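6. Installing the Plirnar under-sink water filter

Read this section through before you start. Allow one hour.

CAUTION: Do not connect the filter to the hot water line. Hot water will damage the cartridge.

1. Close the cold water valve under the sink and open the faucet to release the pressure.
2. Place a towel and a shallow pan below the valve.
3. Unscrew the faucet supply hose from the valve by hand or with a wrench.
4. Fit the tee connector (part 971) to the valve. Tighten by hand, then a quarter turn more.
5. Screw the bracket (part 1131) to the cabinet wall. Leave a clear space under it for changing the cartridge.
6. Hang the filter head on the bracket and push both tubes in until they stop.
7. Open the valve slowly and check each joint for drips.

Note: The first water may look cloudy. Run the faucet for six minutes before drinking.

Change the cartridge after 1000 gallons, or every January if you use less. Wash plates and glasses as usual; filtered water is not needed for rinsing.

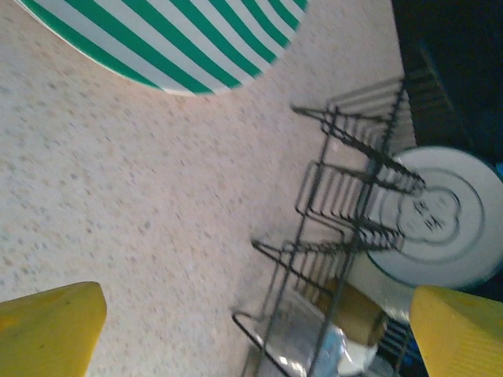

Striped plate and wire dish rack on a speckled countertop.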